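The Long Exposure

The survey had been running for 109 nights when Châu stopped believing the calibration.

She was working through the May data at the kitchen bench, the laptop propped on a phone book so the fan could breathe. The telescope was at Kandach, 754 kilometres inland, and it ran itself. All she had to do was look at the numbers in the morning and sign them off. For most of the autumn she had done that before breakfast.

The field they were watching was a dull one. It had been picked for that. There was a cluster of galaxies at the far end and nothing much in front of it, and the idea was to measure how the light from the cluster had been bent on the way here. The shapes of the galaxies came out slightly stretched. From the stretching you could work out how much mass was in the way, whether or not it gave off any light of its own.

The trouble was the north-east corner. The stretching there was too strong. She had blamed the mirror first, then the wind, then the new filter from Sirkeo. She had written to Jernley about the filter and Jernley had written back that the filter was fine.

"Check the stars," he wrote. "If the stars are round, it isn't us."

The stars were round. She had checked 200 of them.

Her father came in from the yard and washed his hands. He had been a surveyor and he liked to hear about errors.

"Still the corner?" he said.

"Still the corner."

"Could be something there."

"There's nothing there. We picked it because there's nothing there."

He dried his hands and got out the bread. "When I was on the Lương job we had a benchmark out by a hand's width. Everyone said it had been read wrong. We sent three different blokes up the hill to read it again."

"And?"

"The hill was moving."

He cut two slices and put the kettle on. He didn't say anything more about it, and she went back to the screen.
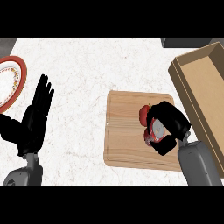 Red items on a cutting board, on a marble countertop.

She threw out the worst nights and ran it again. Then she threw out the best nights, in case they were fooling her, and ran it a third time. It took until after dark. The corner stayed where it was. It had a shape now, a long soft lump, lying across a patch of sky where the deepest plates showed only a few faint stars that belonged to our own galaxy and had no business in the matter.

She put her own name to the email, Định Châu, in full, as she did when she expected an argument. She attached the map and wrote that she did not have an explanation. She wrote that she would like the dome pointed somewhere else for 3 nights, then brought back, so that nobody could say it was something that had settled on the glass.

Jernley rang instead of writing. It was late where he was.

"You want to move off the field," he said.

"And come back to it."

"And if it's still there?"

"Then it's there."

She could hear him typing. He asked what colour scale she had used and she told him. He asked whether the lump lined up with any gas, and she said she had been through the X-ray and radio catalogues and it didn't line up with anything.

"That's a lot of mass to have no gas in it," he said.

"I know."

"All right. Three nights. I'll change the schedule."

After he hung up she went out the back and stood on the step. It was cold and very clear. Her father had left the shed light on and she walked down and turned it off, then waited for her eyes to adjust. The field was up by then, low over the neighbour's gum trees. She found the bright star they used as a guide and went across from it to where the corner would be.

She looked at it for a few minutes, then went in to get a jumper.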